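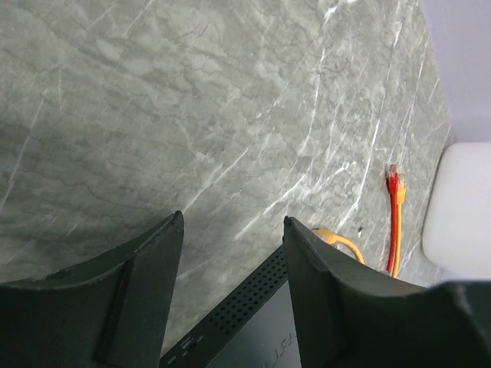

FAQ: Streaming and discs

Is Alasstead season two dubbed yet?
Episodes 1 to 16 are. The rest arrive in September, along with everyone's opinions about the new voice for the prince.
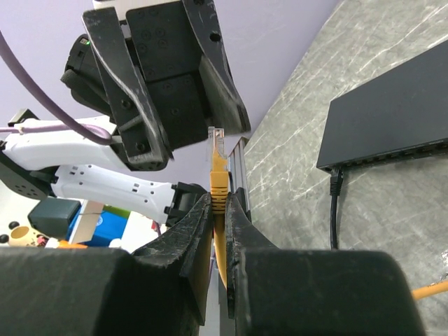
Yellow cable, plug end up.

Why does my episode stop at the kiss?
Buffering – the oldest villain in romance anime. Drop the quality a notch or restart the Gromer app.
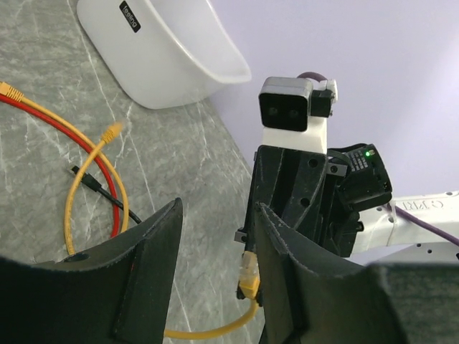 Cable and connector, marble-patterned top.

Can I return an opened box set?
Within 30 days, if the discs are faulty. Hating the ending isn't a fault.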